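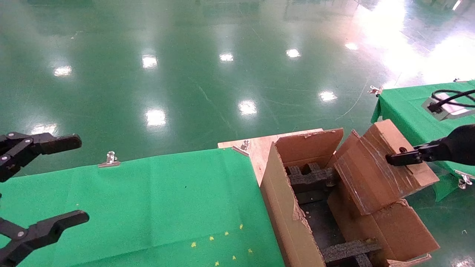
Most of the trouble in a home or garage gripper comparison comes from the bench, and the gripper gets blamed for it. Before swapping fingers or touching the controller, fix the work surface. Plain green cloth is cheap and gives an overhead or head-mounted camera an even background, but loose cloth moves when a finger drags on it. Silver binder clips along the edge of the table hold it well enough, and one at the corner where the cloth meets a wooden board keeps that corner from creeping. Creases can stay. A glossy epoxy floor is harder to live with, as every ceiling light shows up in it as a white patch, so mask the floor out of the camera view or lower the exposure before tuning anything else.

Tips for comparing two-finger grippers on cardboard

Use old boxes. New cartons are stiff and flattering. A box with torn flap edges, scuffs and tape residue shows much sooner whether a finger pad slips. Keep one worn box for the whole comparison and mark it so it does not go out with the recycling.

Test pressing and pinching separately. A flat finger laid against a cardboard face loads the wrist and forearm. A pinch on a flap loads the finger joints. The Broltov pair we tried was good at the first and poor at the second; the Clametik pair was the other way round. One score for both would have hidden this.

Set the opening before the approach. With the fingers spread wide, the lower one reaches the table first and catches the cloth. Raise the approach height by 12 mm and try again before changing the finger shape.

Foam inserts

Black foam with cut-out pockets is a hard target for a depth camera. The ridges read well enough, but the bottoms of the pockets often come back as holes in the depth map. Two things helped: a lamp set low to one side, and a second camera position. Turning up the camera gain only added noise.

Clean the pockets between rounds. Crumbs of foam and bits of cardboard collect there, and a small part set down on top of them will sit crooked. A narrow vacuum nozzle works. Compressed air moves the debris onto the cloth, where it has to be picked up anyway.

Arms and cables

Leave slack in every cable, then check the slack with the arm at full reach – not at rest. Keep loops on the far side of the table from the moving arm. If a cable has to cross the work area, run it under the cloth and clip both sides.

When two arms share one box, let one steady while the other works. Running both at full speed from the start makes faults hard to trace. We kept the steadying arm at low force and raised it in small steps until the cardboard began to bow, then went back 2 steps.

Controllers

The Shaikh controller logs finger position and motor current at 200 readings a second, which is plenty for cardboard. The Flurbridge unit logs more slowly but is easier to set up, and its stop button is larger. For a first comparison either will do. Do not change controllers halfway through.

Allow some 48 tries per gripper before drawing a conclusion. Write down the finger pads fitted, the opening width and the lamp position at the start of each round. Wipe the pads with a dry cloth at every break – cardboard dust builds up quickly and lowers the grip on both brands.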